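The Measure

The instructions for the millet were four pages long and had been typed by Yoshinori Imai before his eyesight went. They began with the bowl. The bowl was to be white, plain and thick at the rim. It was to be filled to a level just under the rim and placed in the middle of the table, with the tray behind it and to the left.

Hiyori Miyazaki read the four pages twice on the train to Sudstead and once more in the kitchen with her coat on. The house had been shut up since the funeral. The boiler took 30 minutes to raise the kitchen to a temperature at which she could hold a pen.

She was there to make an inventory. Her uncle's will divided the contents of the house between her and Itsuki Matsuda, and the solicitor, Mrs Xia, had asked for a list by the end of January. Hiyori had completed the upstairs rooms on her first visit. The kitchen was entered as item 376 onwards.

Item 376 was a wooden spoon, reddish-brown, with a flat handle. Item 377 was a sack of millet, part used.

The third page dealt with the spoon. It was to be held high on the handle, near the end. The person was to take one level spoonful from the bowl and move it to the tray without hurry. Grain that fell on the table was to be left where it fell until the bowl was empty. Then it was to be swept together with the side of the hand and weighed. The weight went into the notebook.

The notebook was in the drawer under the kettle. It had a green cover and ruled columns. The first column gave the number of the trial, the second the time of day and the third the weight of spilled grain in grams. There was a fourth column, headed "Remarks", which he had hardly used. Trial 15 said "Telephone rang". Trial 212 said "Cold hands". The last entry was trial 1307, and its third column was blank.

Itsuki arrived at two with a box of parcel tape. He looked at the notebook for some time.

"He told me it was for the tremor," he said. "The hospital gave him putty to squeeze and he wouldn't do it. He said putty didn't give a result."

"Did it help?"

"Look at the figures."

She looked. The weights went down for the first two hundred trials. They were then level for a long period, and after that they went up, slowly at first. By trial 1200 he had been spilling more than when he started. He had recorded each figure in the same small hand, to one decimal place, until the hand itself began to wander out of the columns.

Itsuki made up the first of his boxes. Hiyori sat down at the table and put the notebook to one side, open at the last page. 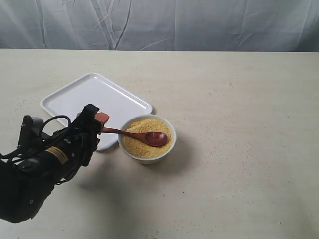
The grain made very little noise. She had expected it to rattle. She worked until the light had gone from the window over the sink, and Itsuki packed the saucepans behind her and did not ask what she was doing. When the bowl was empty she swept the table with the side of her hand, as instructed, and tipped what she had gathered on to the scale.

The scale was a Kikness with a steel pan. It needed a moment to settle.

She wrote 1308, the time, and the weight. Under "Remarks" she wrote her initials, so that the figure would not be taken for one of his.

"That's evidence," Itsuki said. "Mrs Xia will want it struck out."

"She won't read it."

He held the flaps of the box down with his forearm and ran the tape across. The bowl, the tray and the scale were still on the table. On the list they were three separate items, and no name had been written against any of them.

"Who gets the spoon?" he said.

Hiyori turned back to the first page of the instructions and began to fill the bowl again.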